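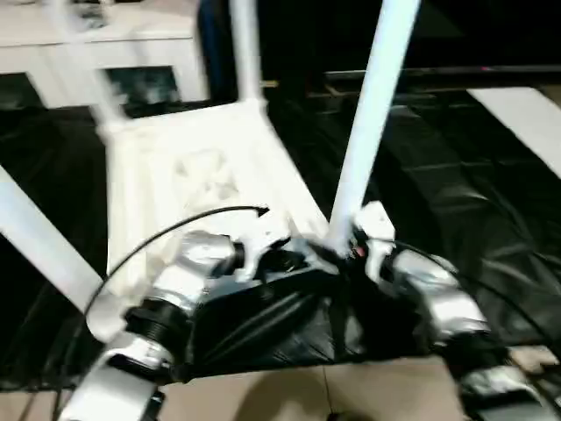
Work Package 2: Seating and Small Furniture

Progress report, December 2025
Prepared by Bo-ram Lim for Getov

The Kaleck seating unit is a white plastic item that ships flat: one molded panel and 4 cylindrical legs. Work this period covered the assembly sequence and the instruction sheet.

Two sequences were compared. In the first, the panel stays flat with its ribbed underside facing up and all legs are fitted from above. In the second, the unit is laid on its back once the legs are on, and each joint is checked from the side. The second takes more floor space but gives a clear view of the base of each leg. Abbas Rostami recommends keeping both – flat for fitting, tipped for checking – and the draft sheet now reads that way.

The sheet also asks the user to put a cloth down first and to set the legs side by side, mounting ends toward the user, before starting.

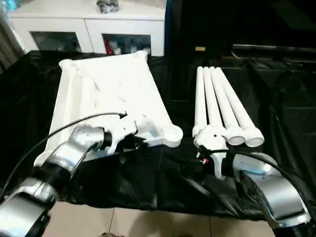 The corner bosses remain the main open point. Of 30 test fittings, 28 seated fully on the first push. The other two stopped short and had to be pulled and refitted. Hyun-seo Wang is measuring the mounting ends against the drawing. No change to the mold is proposed at this stage.

Spending is within budget. The one unplanned cost was 300 extra printed sheets from Lotivell, ordered after the step numbering was corrected.

Planned for January:
Complete the measurement of the mounting ends
Repeat the fitting test with the revised sheet
Send the final text to Ornella Zuccaro for approval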